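About Heitmann

Heitmann is a school of household and textile care. It was founded by Marlene Kröger, who had managed the linen rooms of two residential homes and found that new staff were seldom shown how to fold, sort and store clothing properly. The school teaches these subjects to care assistants, hotel staff and private households, and has 77 learners enrolled as of 30 Apr 2025.

Our teaching

The foundation course begins with sorting and proceeds to folding, stacking and putting away. Learners work from the basket to the table and back again, one garment at a time. Plastic baskets with perforated sides are preferred throughout the school, as they let air pass and are easily wiped down.

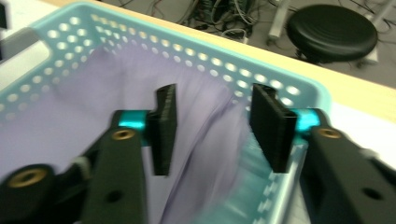
Learners are expected to empty a basket fully before starting on the next. Garments are shaken out, laid flat and smoothed by hand from the centre outwards. Instruction in this part of the course is given by Theda Schmieder and Pascual Vergara, who also wrote the course handbook, now in use at our partner school in Hirau.

Trousers and other garments with an elastic waistband are treated as a separate unit. The legs are laid one upon the other, the seat is tucked in to give a straight edge, and the length is folded towards the waistband – twice for adult sizes, once for children's. The finished piece should be a rectangle that can be lifted without opening.
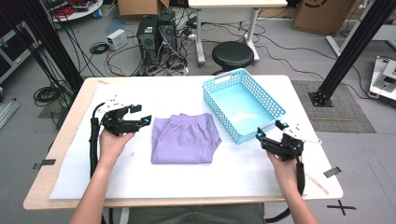

Assessment is practical. Each learner presents a set of folded garments to a member of staff other than their own instructor, and may repeat the unit without charge until August of the same year.

Staff and administration

Frauke Dreßler is head of studies. Admissions and fees are handled by Knut Steinbach, to whom employers wishing to enrol groups should write in the first instance. The foundation course costs 200 euros per learner, handbook included. Visits by prospective learners are welcome by prior arrangement with the office.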